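Flultico's new planner gets stuck into the bathroom cupboard

1/2/25

I've been nagging Drondano for a look at the new version of Flultico, their planning software for two-handed jobs, and this week they finally sent over the notes and some pictures. Version 7 is out now, and the big change is that it plans both grippers together – the old one sorted the left, then the right, and hoped they wouldn't meet in the middle! The test job is the bathroom vanity, drawer and all.

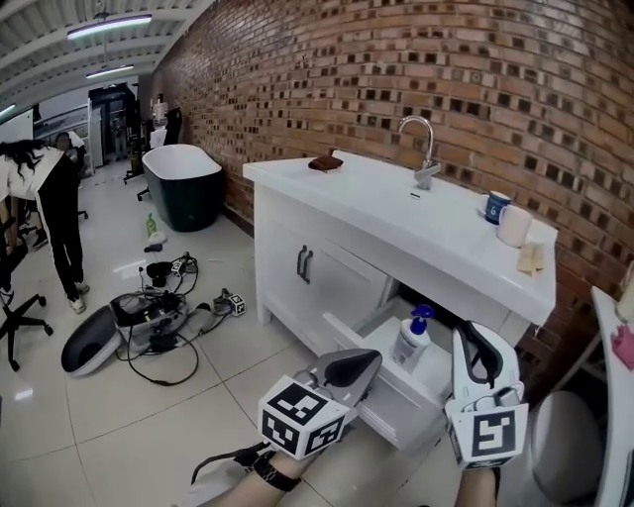 Does it still need markers to know where the grippers are? For recording, it does: the cube markers give the software a steady fix on each hand, and the learned planner then works from the gripper views.

The training set for this release is 449 recordings, which sounds tiny to me (I was expecting thousands), but each one gets chopped into short chunks and the planner picks between them 25 times a second. Small things held low between the fingers were a real headache in the October build, so there's a new grip check for those.
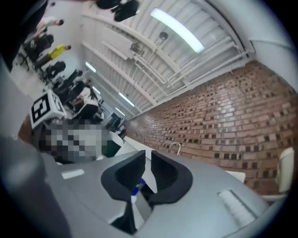 Orvokki Hakala wrote in to say the grip check is lovely but the logs are still a mess, and she'd swap it tomorrow for a replay tool that doesn't fall over on long files.

Fair point, and I've moaned about the same thing. The good news is that Manninen, the log viewer, has been rewritten and now lines up both wrist views on one timeline. 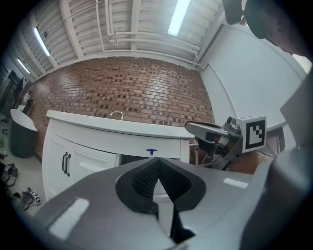 You can drag back and forth through a run and see what the planner thought each hand was up to, with its second and third choices listed underneath. I lost most of an evening to it.

Bottles get their own settings page too, with grip width and approach angle split out at last.
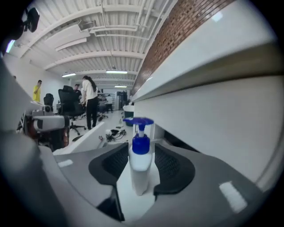
Old settings files load fine, although you'll have to redo the speed limits by hand. Linmont users get the update first and everyone else waits 2 weeks.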